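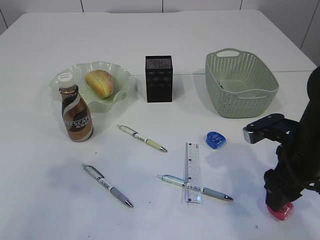 Himis tabletop arm: the grip fault and the March fix

We love the Himis. It's a cracking little arm for sorting and tidying jobs, and it copes with a table full of mixed bits (pens, a ruler, a bread roll, a bottle of coffee) better than anything else we stock. So when customers began ringing up about dropped pens, we wanted to get to the bottom of it!

The fault is in the finger plate screws. On early arms they can work loose after long running, and the gripper then closes slightly askew. Thin things slip first. Worse, the arm may not notice and will carry on moving, so keep hands well clear until yours has been checked.

Which arms are affected?
Serial numbers up to 1,340. Later ones left Foderdale with the new locking screws already fitted.

What to do
Switch off at the wall, let the arm settle, and try each finger plate by hand. Any wobble at all – stop using it and ask us for kit 341. Fitting takes around 20 minutes and Kuldeep Katiyar on our bench will happily talk you through it.

Related items
Puma spare finger plates, pair
Plullcombe bench clamp
Himis screw kit 341

2 comments

marsh_tom: Mine had the wobble. Kit fitted Monday, picking up biros again.

Jo P: Does the kit fit the Puma as well?

Shared 2 times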